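The left hand that fell behind

By Wakana Tsuchiya
November

I promised in the last newsletter that I would write up the trouble we had with the hand-held grippers, and several of you have stopped me by the coffee machine since then to ask how it ended, so I had better keep my word. It's a longer story than I thought it would be when I sat down with my notes, and I hope you'll bear with me, especially those of you over at Deltidcombe who only got the short and rather alarming version in chat.

For anyone who joined recently, the Farnholm floor is where we record household tasks. A person wears the headset, holds one gripper in each hand, and does ordinary things with them -- smoothing a sheet, picking up a remote, moving bits and pieces from one table to another -- and the recordings go to Gemosico, who train on them. What matters for this story is that the two grippers and the head camera each keep their own clock, and that the three clocks are lined up at the start of every session.

The first person to notice anything was Zeyu Lei, who was checking bed recordings late one afternoon and wrote to me that the left hand looked "sleepy." I remember laughing at that, and I'm a little ashamed of it now. He meant that in the video you'd see the left fingers close on a fold of the sheet, and in the data the same closing would turn up a moment afterward. The right hand was fine. He sent me three clips and I told him, very kindly and quite wrongly, that it was probably his player.

It wasn't his player. When he measured it properly the next morning, the left gripper was five frames behind by the end of a session, having started the session perfectly in step. So it was drifting, and our checks only looked at the opening seconds. You could pass every check we had and still come away with a recording that got worse and worse as it went along.

I should say something about the green light. Each gripper has one near the bottom edge of the housing, and I'm afraid a lot of us (I include myself, and I wrote the training notes!) had come to treat green as meaning that everything was well. On our units it means that the gripper is powered and connected, and it says nothing at all about whether the clock is keeping time. The left one glowed away happily through every bad recording we made. Jhosep Bedoya went back and read the setup sheet, and there it was in plain words in the second paragraph, which I can only have skimmed.

We lost a day and a half blaming the wireless. Fouad Tannous moved things around the room, we tried with the fans off, we tried with fewer devices running, and once or twice it even seemed better, which was cruel. Then Jhosep had the sensible idea of swapping in the spare left gripper from the Hayashi room, and the drift was gone. He put the first one back and the drift returned in the very next session. It needed 14 minutes of steady use before it showed up clearly, and that's why our quick tests, which were all much shorter, kept telling us that we'd fixed it.

The cause, as far as we can tell, was an update that had gone onto one gripper and not the other. The left unit had been away for a new set of fingers and came back with the newer software, and the newer software only corrects its clock when it's asked to. Our recording program never asked. With both units on the same version the pair stays together, and we've left it running over lunch to be sure.

Now the part that hurts. We had over 520 recordings from that stretch, and 226 of them have turned out to be too far off to trust. We talked about shifting the left-hand data to match, and Zeyu did get it to look decent on a few, but the drift wasn't even, and I didn't want to send Gemosico something we'd have to explain with crossed fingers. We are recording them again. I know that's a lot of sheets to smooth, and I know who's doing most of the smoothing, and thank you, truly.

There was a safety side to it as well, and I don't want to leave it out. Nabil Hourani had been planning to play a handful of those same recordings on the humanoid as a demonstration. A hand that closes late is a nuisance in a file, but on a robot standing beside furniture and people it could mean a grip let go in the wrong place, or an arm moving off with something it hasn't finished picking up. He held the demonstration the moment he heard, before any of us had thought to ask him, and it stays on hold until the new set is in.

So we have some new habits. Before each session both version numbers get written down, left and right. At the end of each session, as well as the start, the operator taps the two grippers together in clear view of the head camera, and whoever is checking compares the taps. A gripper that comes back from repair doesn't go on the floor until it has done a full-length session that nobody intends to keep. Please don't skip the second tap when you're tired.

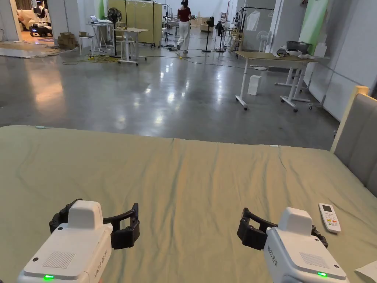

And if something looks sleepy to you, do write to me, even if all you have is a feeling and three clips. I'll try to be quicker off the mark than I was with poor Zeyu. The re-recording is going along nicely, the bed tasks are first on the list and the table tasks come after, and I'll put a note in the next newsletter once Nabil has a new time for his demonstration.

Comments (4)

Fouad Tannous
I would like it noted that the cables are much tidier on my side of the room after all that moving around, even if it fixed nothing.

Zeyu Lei
Thank you for writing this up. One small correction, it was four clips. The fourth was the worst one.

Nabil Hourani
Can the version numbers go in the session file too? I don't want to go hunting for a notebook before every playback.

Wakana Tsuchiya
Yes, good idea -- Jhosep is adding a field for each hand. And sorry, Zeyu, four it is.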